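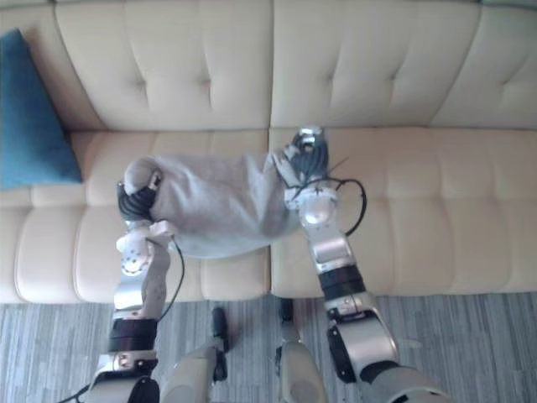 附图一 客厅沙发及浅灰色织物，蓝绿色靠垫位于座面与靠背夹角处

Hestico 居家用品服务中心
搜索工单 请输入关键词 搜索
2025年8月19日 星期二　经办：Mudassar Janjua
最后更新：当日下午，状态由“处理中”改为“待客户确认”

工单编号：997
受理类别：软体家具 / 靠垫与座面
服务地点：Irnton 公寓客厅
客户联系人：Miloslav Murín
涉及物品：奶油色沙发一套；蓝绿色靠垫（Tarar 系列）；浅灰色靠垫（Cirum 系列）
优先级：一般

一、客户报告的问题

客户来函称，自7月更换靠垫以后，蓝绿色靠垫放置在沙发中部时经常向前滑动，坐下或起身时尤为明显，有时滑落至地面。客户另称，曾用一块白色棉布擦拭靠垫所在位置的座面，布上留有轻微蓝色痕迹，因此担心靠垫面料掉色，并可能渗入浅色面层。客户要求我中心答复以下事项：靠垫是否应予更换；座面是否需要专业清洁；在答复作出之前，靠垫应如何摆放。

来函同时提及，浅灰色靠垫使用至今未出现同类情况。

二、受理情况

客服一组于收函后登记，转交软体家具组处理。首次电话联系时客户不在，次日回电并约定上门时间。通话中请客户暂勿使用任何皮革清洁剂、酒精或湿巾，并保留上述白色棉布备查。客户同意。

经查购货记录，沙发与两款靠垫分属不同批次订单。Tarar 靠垫外套可拆卸，内芯不可水洗。随附标签载明深色外套首次使用前宜单独冷水漂洗。客户表示收货后直接使用，未进行漂洗。

三、现场检查

检查在自然光下进行。沙发靠背为竖向分格，带扣点装饰；座面由绗缝分段构成，前缘为圆弧形。面层触感光滑，靠垫底边与座面之间摩擦力较小，属此类面层的一般特性。

座垫拼缝经手按检查，未触及松动或脱线。前缘填充回弹正常。以水平尺置于座面中段测量，座面朝前缘方向略有下倾，在该型号允许范围之内。此项倾斜对坐感并无影响，但会使较轻的靠垫逐渐前移。

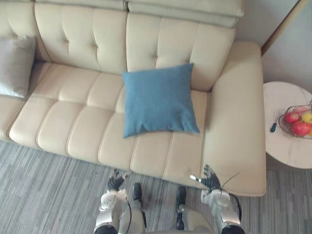 随后就靠垫位置作对照试验。蓝绿色靠垫置于中部、下缘搁在座面上时，经人员反复坐下、起身，靠垫发生前移。移至座面与靠背夹角处并紧贴扶手一侧后，重复相同动作，前移不明显。浅灰色靠垫在相同条件下移动较小，初步判断与面料表面粗糙程度有关。两只靠垫分别称重，均不足1000克，自重不足以抵消滑动。

掉色检查按本中心软体家具组内部作业办法进行：

干擦：以干燥白棉布按压蓝绿色靠垫正面及四角，往复擦拭。棉布未见着色。

湿擦：以清水润湿后拧干的白棉布重复上述动作。棉布出现浅蓝色，边角处较正面略深。

座面：以同样方式擦拭靠垫原摆放位置及邻近位置，干布、湿布均未见着色。另取扶手平面作对照，结果相同。

客户保留的白色棉布已查看，痕迹颜色与湿擦结果接近。客户补充说明，当时该棉布先擦过靠垫，再擦座面，中间未更换。据此，棉布上的蓝色来自靠垫外套的可能性较大，现有检查结果不支持座面已经染色的判断。

四、原因分析

（一）滑动。由座面光滑、微向前倾以及靠垫自重较轻共同造成，不属于沙发结构缺陷。

（二）浮色。外套首次使用前未经漂洗，表面残留浮色，遇湿时释出。是否超出面料正常范围，须待漂洗后复测方可认定。

五、处理意见

1. 蓝绿色靠垫外套拆下后翻面，单独以冷水漂洗，浸泡时间最多20分钟，换水至水色清澈为止。阴凉处平铺晾干，不得烘干，不得与其他织物同洗。

2. 外套完全晾干并经复测前，靠垫请勿放置于沙发任何部位，亦不得垫在浅色织物之下。

3. 座面暂不安排专业清洁。日常以干软布除尘即可，遇液体泼洒应立即吸干，不宜来回擦拭。

4. 由我中心免费寄送防滑衬片一套，供靠垫背面使用。衬片为浅色网状材料，不含胶粘成分。使用期间请每周取下一次，查看接触部位有无压痕。

5. 沙发旁圆形边桌上如放置水果或饮品，请注意水滴勿落至扶手，扶手如有潮湿应先擦干再摆放靠垫。

6. 漂洗后如湿擦仍见着色，按 Tarar 系列售后条款更换外套，往返运费由我中心承担。更换时无须寄回内芯。

六、往来记录

客户询问：能否将蓝绿色靠垫直接换成与浅灰色靠垫同款的面料。
答复：Cirum 系列与 Tarar 系列外套尺寸不同，不能互换。如需退换整只靠垫，须另行提交申请，本工单不予合并。

客户询问：沙发长期受压，座垫交接处是否会继续下陷。
答复：本次检查未发现异常下陷。建议家庭成员轮换就座位置，并定期用手掌由中部向两侧轻拍座垫。

客户询问：防滑衬片是否可以铺满整个座面。
答复：不建议。该衬片最长规格为170厘米，系为地垫设计，长时间大面积覆盖可能在绗缝处留下网纹。寄送的为靠垫专用小片。

客户询问：漂洗时可否加白醋或食盐固色。
答复：标签未列此种做法，出现问题将影响后续更换，请仅使用清水。

七、待办事项

防滑衬片出库：已完成，待物流揽收。
漂洗后湿擦结果反馈：待客户提供。
座面二次复查：视上项结果决定是否安排，由 Mudassar Janjua 负责联系。
客户所留棉布：已归还 Miloslav Murín 先生。

客户如对本次检查结论有异议，可在本工单下直接回复，原编号继续有效。收到漂洗结果后，状态将另行变更。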